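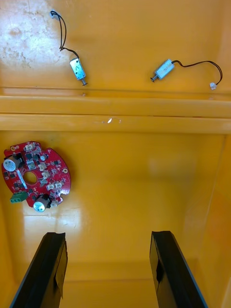
Cleaning out the parts drawer

I moved to a smaller apartment in January and had to get rid of a lot of what was in my workroom. The drawers were the worst of it. I had been throwing leftovers in them since my first job at Sirnton, and I never once sorted them.

I started with anything I could name and had used in the last few years. Solenoids, circuit boards, switches and decent wire stayed. Power bricks for things I no longer own went in a box for the recycling center in Emska, which takes them until four in the afternoon.

Screws took the longest. Melati Hartono told me to dump them all in one jar and buy new ones when I need them. I did that with the wood screws. The small machine screws I sorted by thread over two evenings with the radio on, and I would do it again.

Paper was next. I had manuals going back to the old Nuria tape deck, 282 pages for that one alone, in four languages. I kept the English part and the wiring diagram.

Herman Halim took the bench and both lamps. He wanted to pay and we settled on dinner.

The new place has one closet for all of this. I put in three shelves and left the bottom open for the vacuum. The labels are masking tape and marker, same as before, except now they match what is inside. Still to do: the box of cables from Tuhumury, which I have not opened yet.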